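Ticket 231 – Audio guide stops at point 5, Skamham ruins trail

Status: open, workaround in place
Component: Stirkico visitor guide app, offline route pack
Reported by: site desk, Skamham
First reported: March

## Summary

Visitors following the hill route from the lower gate to the theatre lose commentary after point 5 (the spring house). The map still shows the blue position dot and the dot still moves. No audio starts at point 6 or anywhere further up until the app is closed and opened again. Visitors who walk the route downhill from the top car park are not affected.

## Environment

- Route pack: Skamham Hill, English and German
- Handsets: Renov loan units from the desk, plus visitors' own phones
- Signal: none between the spring house and the upper terrace
- Route pack size on handset: 355 MB
- Trigger type: GPS circle, one per point

## Steps to reproduce

1. Take a loan handset off charge at the desk and select the uphill route.
2. Walk to the spring house and let the commentary for point 5 play to the end.
3. Continue up the steps to the theatre without touching the screen.

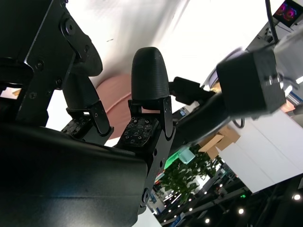 4. Wait at the theatre railing. The point 6 marker turns grey, as if already played. No sound.
5. Tap the marker by hand. The app returns "Track not found".

Result is the same on every uphill walk. In the downhill direction the point 6 marker plays normally, then point 5, then the rest.

## Log

**09:40** Handset restarted at the desk, uphill route walked. Fault seen at point 6. Position accuracy good at the time, open sky.

**10:25** Same walk, German pack. Same fault, so the translation files are unlikely to be the cause.

**11:10** Route pack deleted and downloaded again over the desk wi-fi. Pack reports complete. Fault still present.

**11:50** Compared the trigger list with the printed trail leaflet. The leaflet was changed when the old path past the cistern was closed and walkers were sent round by the olive terrace. The app still has the cistern as a hidden point between 5 and 6, with a circle 44 m across. The new path clips the edge of that circle.

**12:30** Hidden point has no audio file attached. When the circle is entered going uphill, the app queues the missing file and does not clear the queue. Going downhill, the cistern circle is entered after point 6 has played, and the queue is reset by the spring house trigger, which overlaps it slightly.

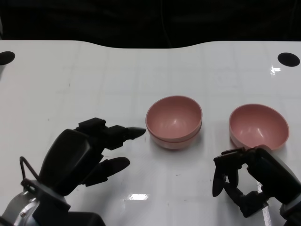
**14:05** Removed the hidden point from a test copy of the pack and loaded it on one Renov handset. Walked uphill. Points 6 to the end all played in order. Only the one walk so far.

**15:20** Asked Deng (pack hosting) to replace the live copy. They need the pack rebuilt with a new version number, otherwise phones that already hold the old one will not fetch it.

## Workaround

Until the new pack is live, desk staff should tell uphill visitors to close the app fully after the spring house and open it again at the theatre. Pausing the audio does not help – the queue survives a pause. A notice with the same wording is taped inside the lower gate kiosk.

## Still to do

- Rebuild both language packs with the cistern point removed
- Repeat the uphill walk on a visitor's own phone, not a loan unit
- Check the museum loop for other hidden points left over from the old path
- Correct the walking time on the opening screen, which still assumes the cistern path and is too short for the terrace detour

Related: ticket on the theatre commentary describing a view of the harbour that is hidden by trees in summer. Separate matter, do not merge.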